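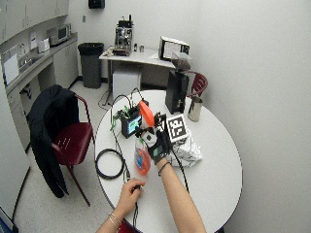 Glove pose drifts during bottle pick, published error figure not reproduced

Status: Open
Product: Zulon glove kit, with marker cube
Opened: January 9, 2025
Raised by: Lonolside manipulation group
Severity: set to Low by Vultia support, changed to High by us

What we are trying to do

We are repeating the teaching-by-glove result from the Schumacher method note. A person wears the glove, picks up ordinary things on an ordinary table, and the recorded hand path is later used to train an arm. The note says wrist position stays within 5 mm over a full session, with the marker cube giving the absolute position and the glove sensors filling in the fingers. We have not seen anything like that, and we would like to know under what conditions anybody has.

What happens

Session length is 600 seconds. For the opening stretch the hand path looks sensible. After that the wrist starts to slide away from where the cube says it should be, and when the two disagree the software picks one without saying which. On replay the hand closes on air beside the bottle. The finger angles look fine throughout, so whatever is wrong is in the wrist or in how the two sources are joined.

We ran 10 sessions with the same table and the same objects. The drift was there in every one. It was not the same size or in the same direction, which makes a plain offset error hard to believe in.

First reply from Vultia support

Support asked us to update the firmware, recalibrate and "ensure a clear workspace". The firmware was already current. We recalibrated anyway, with no change. As for the workspace, the method note claims the approach works in "everyday rooms with everyday clutter", and that claim is the whole reason we bought the kit. Our table is in a break room. It has a cup on it, a cloth, a coffee grinder and the cables that came with your product. If this counts as too cluttered, please tell us what the authors had on theirs.

Tests so far

1. Swapped the cable between glove and box. No change. The old cable is back in.

2. Moved the box further from the gloved hand, on the theory that it was upsetting the sensors. Drift slightly smaller in one session, larger in the next. We do not think this shows anything, and would ask that it not be quoted back to us as a partial fix.

3. Left the gloved hand flat on the table for a whole session. Wrist position held well. A hand that never moves is a poor test of a hand tracker, but it does seem to rule out slow warm-up drift as the only cause.

4. Moved the hand through the air along the same path with nothing in it. Some drift, less than with the bottle.

5. Took the marker cube off the glove and stood it on the table as a fixed reference, so that we could look at the glove's own estimate without the cube correcting it.

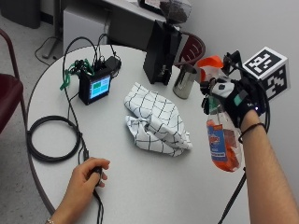 With the cube standing still, its reported position should not change at all. In most of the recording it does not. Each time the gloved hand goes up with the bottle, though, the reported cube position jumps, then settles again when the hand comes down. Our reading is that the hand or the bottle covers part of the marker and the software carries on with a poor estimate, still logged at full confidence. We could be wrong. A reflection off the bottle or the steel cup might do the same, and we have not separated the two.

If we are right, the good figure in the note may come from throwing away the frames where the marker was hidden. The note does not say so. It does not say how many frames were kept either, and the plot of error against time has gaps in it that the text passes over.

Second reply from Vultia support

Support suggested a larger cube. We have asked whether the published result used one. No answer yet. Support also offered to close the ticket as "environment related", which we declined.

Other things we noticed

The start signal from the handheld reaches the log late. The delay is short and fairly steady, and we correct for it by hand. It is probably a separate fault and we can open a separate ticket if that is preferred.

The screen on the box stays in its normal state during the jumps. For a fault of this size we would have expected a warning of some kind – even a wrong one.

What we need from you

The raw recordings behind the error figure, with no frames removed. If those cannot be shared, the number of frames dropped and the rule used for dropping them.

A switch that writes out which source the wrist position came from at each moment. We were told in reply 2 that this exists internally.

Next on our side

Repeat test 5 with the steel cup off the table, then again with the bottle swapped for something that does not shine. Logs will be attached here. We are holding off on training anything until this is settled, and the March demonstration is on hold with it. Please leave the ticket open.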